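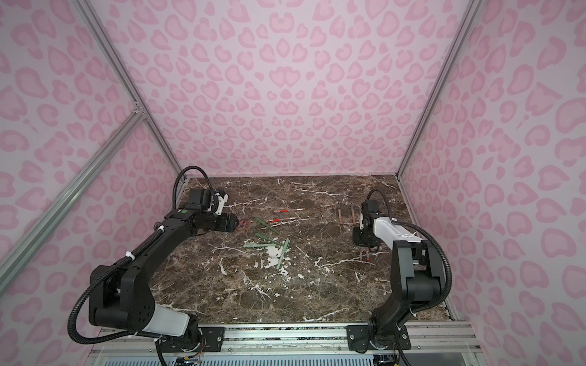 3. What the arms do all day

The station at Bellamy has two arms and one job, which is sorting. Green sticks, brown sticks and red-tipped pens go down on the marbled tabletop in no particular order, and the arms are meant to put like with like. Before March this was done by hand at Liltora, the stationery packer we visited, by people who could do it while arguing about parking.

Sheila Lambert sorted there for years and is now the station's "cell attendant." She lays out the pieces, watches, and presses stop when two sticks cross and a gripper dithers over them. She told us the work is easier on her wrists and much harder on her patience. Her title got longer and her pay stayed where it was.

We watched 900 picks over 4 visits. Of these, 40 needed Sheila. The supervisor, Joanne Lockwood, called that nearly hands-free. Sheila asked whose hands.

4. What changed for the staff

Talking, mostly. The old bench sat people face to face; an attendant faces the arms. Breaks now depend on when the station can be paused, and Sheila has taken to eating lunch early.

Saranya wanted to end on retraining, and Zhenhua pointed out that the training so far was a laminated card. We have put the card in Appendix B.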